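Print this item | E-mail this item

Sesard road blockade: the settlement that settles very little

The blockade of the Rillance road is over, or so both sides say. Trucks started moving again before 6 a.m., the tents at the Pereyra junction came down, and by lunchtime the district office had put out a statement thanking everyone for their patience. People in Sesard have read that sentence before. It was in the April statement too, and the road was shut again eleven nights later.

What was signed this time runs to two pages. The district agrees to review the arrests made at the junction. The protest front agrees to keep the road open while the review goes on. There is no date for the end of the review and no word on who will carry it out. A spokesperson for the district told us the details would be "worked out in good faith." Good faith is what ran out in the first place.

The arrests are the heart of it. The front says 1053 people were held at one time or another during the blockade, most of them for less than a day. The district's figure is 909. Neither side has published a list of names. We asked both for one and got a promise from the front and no reply from the district. Until there is a list, families looking for a son or a brother are left to go from station to station, as several were still doing when the agreement was being read out on the radio.

Then there is the damage. Shopkeepers along the Rillance road have filed 2752 claims for broken shutters, spoiled stock and lost trade. The agreement says they will be "considered." It doesn't say there is any money set aside, and the district budget, which we went through line by line, has nothing under that heading. Some of the claims are surely padded. That is no excuse for leaving the honest ones in a drawer.

The front has questions to answer as well. It called the blockade peaceful from the first day to the last, yet two buses were burned at Pereyra and an ambulance was turned back with a patient inside. Its leaders blame outsiders. Maybe so – but outsiders don't usually get to decide which ambulance goes through a checkpoint. If the front wants its account of the arrests believed, it could start by giving a fuller account of its own roadblocks.

Monitors from the Steltivora group were at the junction on most nights and say their report will be out next month. It is meant to cover both the police and the protesters. We will print the main findings whatever they are, and we'd suggest holding off on any cheering until then.
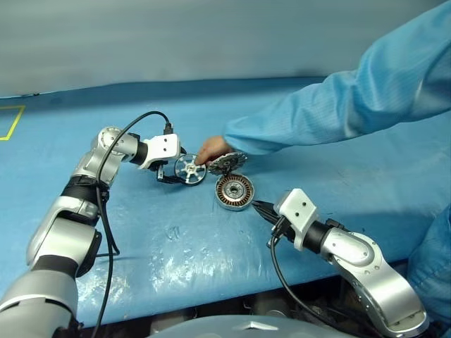
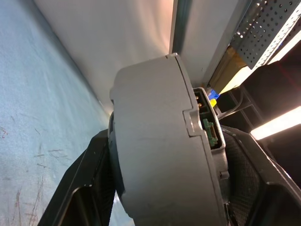 Can people who were arrested and then let go still file a complaint?
They can, at the district complaints desk or through the Steltivora monitors, and the agreement sets no deadline. Bring any paper the police handed over on release. If there was none, write down the station and the hour as best you remember, and ask for a stamped copy of whatever you file.

Contact the newsletter | Copyright, all rights reserved | Back to top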